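Edge Angles Belong on the Product Page

January 2026
Opinion

Most retail listings for kitchen and pocket knives give the steel, the handle material, the blade length and the overall length. Many give the weight. Few give the sharpening angle, and fewer still give the thickness of the blade just behind the edge. Those two numbers decide how a knife cuts. My position is that a seller who leaves them out has not finished the listing, and that buyers should start asking for them before they ask about steel.

I have sharpened knives for pay for 11 years. In that time I have kept a log of every blade that crosses the bench: maker, steel as marked, angle as received, thickness behind the edge, and the angle it left with. The log stands at 2,506 entries. It is a record of one shop in one town, and heavy on kitchen knives. It is good enough to show what arrives from the factory.

What the log shows

Of the knives brought in new, before first use, 270 came with a stated factory angle on the box or the product page. I measured each with a laser goniometer on both sides of the edge, near the heel, at the middle and near the tip. Fewer than half held the stated angle within two degrees at all three points. The usual fault is a wider angle at the tip, where the person at the belt lifts the handle to follow the curve. The second most common fault is a difference between the left and right sides.

A customer does not see a two-degree error. A customer does notice when a knife wanders to one side in a squash. That is nearly always an uneven edge, and it is nearly always blamed on the steel.

The steel question

Steel gets too much attention. It matters for how long an edge lasts, how easily it chips and whether it rusts in a wet sink. It has much less to do with how the knife cuts on the first day. A plain carbon blade ground thin will go through an onion with less force than an expensive powder steel ground thick. I have tested this on a kitchen scale with a cutting board on top, reading peak load. The thin blade wins every time, by a margin that is easy to read on a cheap scale.

The Flostach petty knife is a fair case. It uses a mid-grade stainless that forum posters like to dismiss. The samples I have measured were thin behind the edge and ground at 11 degrees per side, even from heel to tip. It is a pleasant knife to use. The Jikavari chef's knife costs three times as much, uses a steel with a longer name, and arrives with shoulders like an axe. Both listings put the steel in the first line. The Flostach page never mentions its geometry, which is the best thing about it.

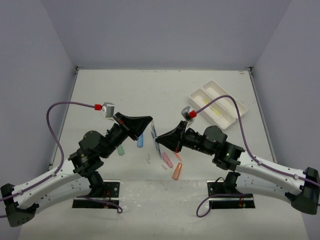
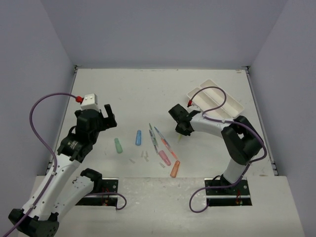
What a listing should include

The additions are small. Angle per side, with a tolerance. Thickness behind the edge, taken at a stated height above the edge and at a stated point along the blade. Whether the bevel is even on both sides or set for one hand. The grit of the final factory finish. If the edge is convex, the listing should say so and give the angle at the apex.

"Razor sharp" should go. It describes no measurement. "Hand sharpened" should stay only if it is followed by numbers, as hand work varies more than machine work and the buyer has a right to know by how much.

Tolerance is the part makers resist. A page that says 15 degrees invites no argument. A page that says 15 degrees, plus or minus one, can be checked by anyone with a cheap gauge, and some of those people will write in. I consider this a benefit. A shop that cannot hold two degrees at the tip has a training problem or a fixture problem, and both can be solved.

The objections

The first objection is that buyers do not understand the numbers. They did not understand steel codes either until sellers printed them on every page. People learn the terms they are shown.

The second is that the edge changes with the first sharpening, so the factory angle is of passing interest. This is half right. The apex angle can be changed in ten minutes. Thickness behind the edge cannot. Thinning a thick blade on stones takes me around 20 minutes a side for a small knife and much longer for a large one, and it scratches the face. The buyer of a thick knife has bought a thick knife for good, unless he pays someone like me.

The third is cost. Homow, a small maker that sells mostly folders, now prints measured angles on a card with each knife. Its prices went up slightly the February after the cards appeared. The Negash line, at nearly the same price, still prints only the steel and a drawing of a mountain. I know which box I would open first.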